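Print this page
E-mail this page

Fagerlund Wet-Bond 32 surface primer

I've been mixing coatings in one lab or another for longer than I care to admit, and this is the first primer of ours I've wanted to take home with me! Wet-Bond 32 is a water-based polymer that goes on as a very thin film, so that glues which normally hate damp surfaces get something to grab. We made it for glass, ceramic and most steels (not PTFE, please stop asking, I've tried).

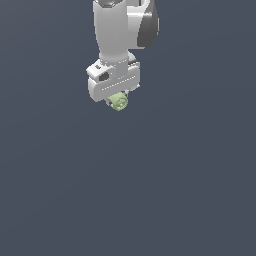 It comes in two parts, Kedau base and Gotard hardener. Stir them together for five minutes, brush or dip, and leave it overnight. I do mine last thing before I go home. The mixed pot thickens up fast, so only make what you need – I've thrown away more stir bars than I'd like.

Bottles are 32 ml and keep for 2 years in the fridge, unopened. Order code 937, through Prirkimel if you're outside the UK. The bigger size should be back in September, once we have the new caps.

Page updated June 9, 2020

Print | E-mail to a colleague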